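Keys Belong on the Wall
By Carleen Kereama

I have rented for 13 years and I have owned four key bowls. I no longer own any. My keys hang on a hook stuck to the wall, and I think yours should too.

It's a small subject, but people spend real money on it. Last July I walked through the entryway section at Unberg and counted my way up the price tags until I got to a cabinet called the Fekia, which has a drawer for keys, a flap for mail, a mirror, and a shelf underneath for shoes. It was $392. A woman next to me was measuring it with her hand. I wanted to tell her to put it back, but you don't do that to strangers in stores, so I'm doing it now.

The trouble with a drawer is that it has room in it. Anything with room in it fills up. My sister-in-law, Verna Achterberg, has a cabinet a lot like the Fekia, and when she let me go through the key drawer I found batteries, a tape measure, two parking passes for a job she left, a dog license, takeout menus, and a padlock with no key. Her house keys were in her coat. She buys good furniture and she keeps a clean house. The drawer did what drawers do.

A bowl is the same thing with the lid off. You drop the keys in, then some change, then a receipt, and by the end of the month the keys are at the bottom and you're stirring around in there while someone waits in the car. I liked my bowls. The last one was blue and came from a street fair, and I keep onions in it now.

A hook holds one thing. You can't put a receipt on it. You can't put batteries on it. If you try to hang a second set of keys on top of the first, the first set gets in the way and you notice right then, which is when you ought to notice. And you can see from across the room whether your keys are there. With a bowl you have to walk over and look in. With a drawer you have to open it, and on the mornings when that matters you open it, shut it, check your bag, and open it again.

I also like that a hook is at eye level. Most of the things we lose, we lose on flat surfaces at waist height, under other things. The kitchen counter is the worst place in any house for this and the hall table is second. Very little gets lost on a wall.

The standard advice in decorating magazines is that an entry needs a "landing zone," which means a table, a tray, a basket below, and something to sit on. This assumes there's an entry. I have lived in four apartments and only one had a hallway you could put furniture in. My current place is 600 square feet and the front door opens straight into the room where I eat, work, and fold laundry. If I put a table inside the door, the door wouldn't open all the way. What I do have is wall. Everybody has some wall.

It doesn't have to be a good wall, either. People wait for the right spot, and the right spot is usually a plain leftover stretch between two other things, next to a doorway or the end of some tile, where no picture would ever look right. It gets smudged, because people brush against it going by. A wall like that is already doing nothing, and it's on the way out.

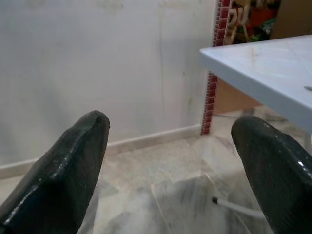
Plain wall, stone baseboard, and a strip of brick-pattern tile at the corner. A wall like this doesn't need a cabinet in front of it.

I'd add that keeping the floor clear along a wall is worth something by itself. A baseboard you can run a mop along is a baseboard you will mop. Put a cabinet there and you'll clean in front of it and down one side, and you'll find out what's behind it on moving day.

Now the objections, which I've heard, mostly from Verna.

The first is that adhesive hooks look cheap. They are cheap. Mine were a pack of three and cost less than lunch. They're white plastic with a bit of bent wire, and no one has ever come into my home and admired them. I don't mind. A thing you use twice a day and otherwise forget doesn't need to be admired. If it bothers you, buy the screw-in kind in brass, get out the drill, and settle up with your landlord later. I've done that too, in an apartment on Quinlan Street, and the patching cost me an afternoon and a deduction from my deposit that I still think was too high.

The second objection is that they fall off. This one is fair. I've had them fall off. But when I look back at the ones that fell, I can tell you why each one did. One was on wallpaper. One was over the stove, in the grease. One I stuck on a wall I'd wiped with a wet rag a minute earlier, and I hung a winter coat on it the same evening. The directions on the package tell you to clean the spot, let it dry, press hard, and wait before you load it. I pressed each of my current ones for 60 seconds by the microwave clock and left them alone until the next day. I felt silly doing it. They've stayed up through two summers with the windows open, and our summers are damp.

Old plaster is trickier than new drywall. If the surface comes off on your finger like chalk, nothing will stick to it and you shouldn't blame the hook. Rub it with a dry cloth first and see what the cloth looks like. My neighbor Shiuli Herath gave up on her bedroom wall for this reason and stuck her hooks to the side of a wardrobe, and that works fine.

The third objection is that keys scuff the wall. Yes, a little. They swing when you let go of them, and after a year there will be a gray mark below the hook. I've decided I can live with a gray mark. Walls in places where people live get marked. A damp sponge takes off most of it, and the rest gets painted over when you move out.

The fourth is that keys by the door are easy to steal. I take this more seriously than the others, and if your door has a glass panel or a mail slot at hand height, put the hook around the corner where an arm can't reach. Don't put a tag with your address on the ring. After that I think you've done what you can, and a bowl in the same spot wouldn't be any safer.

I should say something about how many. The hooks come in packs, and the temptation is to put up the whole pack and then find something to hang on every one. I'd put up the pack, since you'll want them spaced while you're at it and in the mood, but I wouldn't rush to fill them. Keys go on one. Leave the others bare until something turns up that really does go out the door with you. For Shiuli it was an umbrella with a loop. For me it was the tote bag I kept leaving home without. A bare hook isn't wasted. It's where your guest hangs her lanyard, or where the spare key goes the week someone feeds the cat.
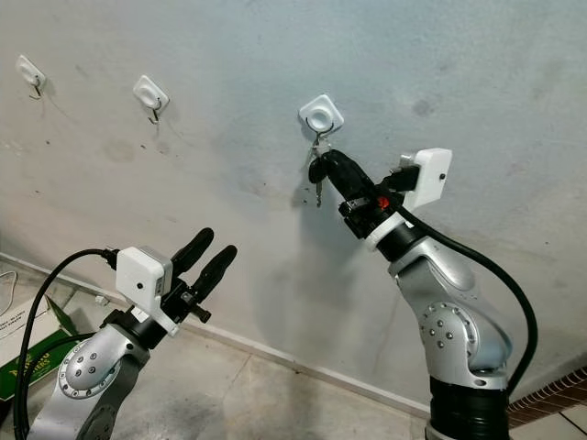 Three adhesive hooks, one of them in use. The keys are on a ring, which matters more than the brand of hook.

About that ring. If you carry your keys loose or on a lanyard the size of a scarf, the hook won't help you much. You want a plain metal ring that slides over the wire without any aiming. It should go on in one motion with your left hand while your right is holding groceries. I spent a while with a leather fob from Plumden that was a gift and was very nice, and it was so stiff that the ring sat sideways and wouldn't catch. I'd hear the keys hit the floor before I got my shoes off. I took the fob off and the problem ended. It's on a suitcase now.

Take off the dead keys while you're at it. I had one for a bike lock that was stolen along with the bike. A lighter bunch is kinder to the adhesive, and you'll find the right key faster in the dark.

Height matters too, and here I disagree with most of what I've read. The usual advice is shoulder height for the tallest adult. I'd go by the shortest person who carries a key. My friend Sobia Janjua hung hers high so it would look tidy with the light switch, and her son, who lets himself in after school, threw his keys on the couch every day for months. She got scolded by me and then moved one hook down. He uses it. It doesn't line up with anything and it looks a bit odd, and he hasn't been locked out since.

I don't expect to convince people who already have the cabinet. Verna told me she'd think about it, and she has since bought a tray to go inside the drawer. But if you've just moved, and you're standing in a new place with your keys in your hand and no idea where to put them down, don't put them down. Get a pack of hooks before you get a couch. Wipe the wall, let it dry, and press hard.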